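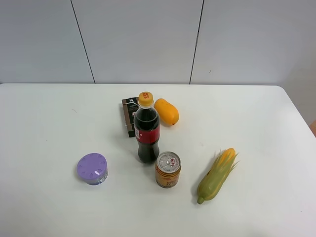
Shazia Hashmi wrote in to say that she never knows what to put out when people drop by on short notice, and that by the time she has dug through the pantry her guests are already standing in the kitchen asking if they can help. Could I write down how I do it, she asked, and please could it be something other than a cheese board?

Well, Shazia, I would be delighted! I have been setting out what my family calls the cold table for years now, and it takes me 16 minutes from the first knock to everybody holding a glass. It is the easiest kind of hospitality I know. You need a cola, a few small cans of something else, a boxed treat from the cupboard, and one piece of good ripe fruit. I like a mango best, so most of what follows leans that way, but I will say a word about substitutes further down.

What to keep on hand

One bottle of cola with a screw cap, unopened
Short cans of any other drink your people like, one per guest
A box of cookies, wafers or chocolates that can sit in the cupboard for months
One ripe mango for every two people
A lime, if you have one
Ice

I keep the bottle and the cans on the bottom shelf of the refrigerator door, and I replace them the same week they get used. The box lives up high, behind the flour, where I have to get the step stool to reach it. (You will know your own household best. In mine, a box at eye level is an empty box by Thursday.)

Choosing and ripening the mango

Go by feel and smell. Color will fool you, as some kinds stay green when they are perfectly ready and others turn a lovely gold while they are still hard as a potato. Press gently near the stem with your thumb. You want a little give, like a ripe avocado, and a sweet smell at the stem end. If there is no smell at all, leave it out on the counter for a day or two and try again. A paper bag with a banana in it will hurry things along.

Once it is ripe, move it to the refrigerator, where it will hold for 4 days or so without much complaint. I take mine out when I start setting up, since the flavor is fuller when the fruit has lost its deepest chill.

Setting the table

1. Wipe the table down and dry it. Cold bottles and cans leave rings, and they leave worse ones on a surface that was damp to begin with.

2. Stand the bottle near the middle where everyone can reach it. It is the tallest thing you have, so let everything else gather close by it. I used to line things up along the edge like a store shelf, and people would take one look and wait to be served. A little cluster seems to invite hands.

3. Put the short cans in front, where the small guests can get at them. Leave the tabs alone and let people open their own. Children in particular feel very strongly about this.

4. Set the box toward the back for now. Open it after the first drinks are poured -- wafers go soft quickly on a humid day, and a fresh box being opened gives everyone something to look forward to.

5. Bring the mango out whole. I know it seems odd, but a whole mango is a handsome thing, and you can cut it right there while you talk. Keep a small board and a sharp knife close by, out of reach of the little ones.

Cutting it without a mess

Rinse the mango and dry it well, because a wet one will skate all over the board. Stand it on its stem end with a narrow side facing you. The pit inside is long and flat, so slice straight down just to one side of the center, and then do the same on the other side. You will have two plump cheeks and a middle piece with the pit.

Lay each cheek skin side down and score the flesh in a crisscross, stopping before you go through the skin. Push up from underneath and the cubes will fan out, ready to be sliced off into a bowl. Squeeze the lime over them. The middle piece belongs to the cook, eaten over the sink, and I will not be argued with on that point.

Pouring the cola

If the bottle has been carried any distance, let it stand a few minutes before you touch the cap. Then turn the cap just until you hear it hiss, wait, and turn a bit more. Tilt the glass and pour slowly down the side. Ice goes in first. Screw the cap back on snugly between rounds and it will still have some life in it at suppertime.

If you have no mango

Peaches are very nice in summer. In December I use oranges, peeled and sliced into rounds with the tiniest pinch of salt, and my neighbor Lucyna Bielecka swears by cold pears with hers. Bananas I would skip, as they brown while you are still hunting for the bowl.

Leftover mango keeps overnight in a covered dish. Leftover cola, if it has gone flat, can be simmered down with a spoonful of vinegar and brushed over a ham. Do write and tell me how your table goes, Shazia, and whether the box made it all the way to the guests.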